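Vamari storage bed headboard, white, full size
Reviewed by Aitana Vallejo
Jan 2, 2019

3 out of 5

I bought the Vamari in November because I was tired of owning a nightstand. The nightstand took up a square of floor, collected receipts and gave my shins something to find at night. A headboard with a shelf in it sounded like an upgrade, and at $145 it was cheaper than the Sotomayor I really wanted, which had drawers and a waiting list.

Assembly took me one evening and most of my goodwill. The instructions have 11 steps, and step 4 is a drawing of a screw looking confident. One panel will go on backwards without complaint, and you find out two steps later. I called Marcelino Aranda, my downstairs neighbor, who looked at it for a minute and turned the whole thing around.

Once up, it's solid. It doesn't knock against the wall, and the white finish has wiped clean so far, including after the coffee. The slot is a good width for a paperback laid flat. The recess under it is where things go to retire, especially if your mattress is a tall one. Mine covers enough of it that I now reach in by feel. I have recovered two pens and a sock.

No hole for cords, which in a piece of bedroom furniture seems like an oversight by somebody who has never owned a phone. You either run the cable over the top of the mattress or drill your own hole and say goodbye to the warranty. 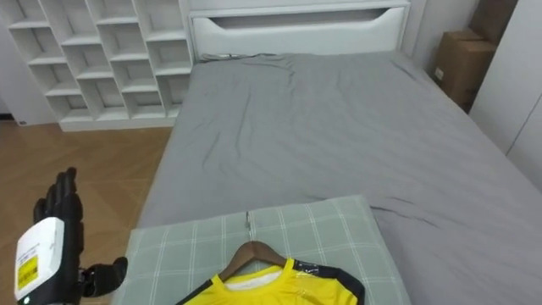 Headboard at the far end, cubby unit to its left, and the yellow shirt I was supposed to be hanging up.

The white matches my old Jostix cubbies closely enough that visitors assume I planned it. I'm still deciding what goes in the cubbies. The bed remains the best closet I own.

Buy it if you read in bed and own short books. If you charge anything overnight, look at the Asel first.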